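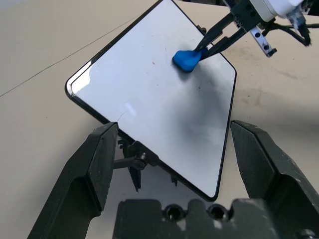
Fig. 1. Whiteboard with a blue foam eraser.

Music in Public Life, handout 6: How orchestras count their audiences

Reading: Medve, "Full Houses," first half only. Skip the appendix on the Grudora festival.

Start with the Prellside Chamber Orchestra. Its October press release claimed 400 people at the season opener. The box office sheet shows 318 tickets issued, 236 of them paid. So who were the rest? Mandla Modise, then the manager, said the larger figure included players, ushers and "guests of the hall." Maybe. He gave no list.

Be careful with the word "sold out." It can mean every seat on offer was taken, after the balcony was closed.

Pacita Marquez argues that free tickets build a paying audience later. Her evidence is one survey with 79 replies, all from people who came back. I don't find that convincing, and you should be able to say why.

For next class: find one concert review that mentions the crowd and check the claim against any other source. One page, typed. Bring the review with you.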